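## Looking after a slow cooker

Most slow cookers die of neglect or of a cold tap. The pot is stoneware, and stoneware holds a grudge. Take it straight from a hot base to a sink of cold water and it will crack, usually on an evening when you have guests. Leave it on a folded tea towel until you can hold it with bare hands, then wash it.

**Baked-on rings.** Fill the pot with warm water to just above the tide mark, add 100 ml of white vinegar and a spoonful of bicarb, put the lid on and run it on low for an hour. My sister-in-law Maureen Dobson swears by a dishwasher tablet instead. Maureen has also been through three slow cookers.

**The base.** Never put it in water. Unplug it, let it cool and go round the inside with a damp cloth, then a dry one.
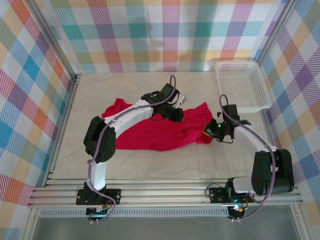

*A red cloth, crumpled, against pastel plaid.*

**Lids.** If the glass has gone cloudy, rub it with half a lemon and rinse. If the knob wobbles, tighten the screw underneath – finger tight and then a quarter turn, no more. I went for a half turn once and now own a very nice glass tray of bits.

**How full?** Between half and two thirds. Below that things catch at the sides, and above it you'll be eating at 10 pm.

**Beans.** Dried red kidney beans need soaking for 12 hours, draining, then a proper hard boil in fresh water on the hob for ten minutes before they go anywhere near the slow cooker. Low heat doesn't deal with the toxin. Tinned ones can go straight in.

**Storage.** Keep the lid upside down on the pot with a sheet of kitchen paper between them, or the whole thing will smell of last November's goulash.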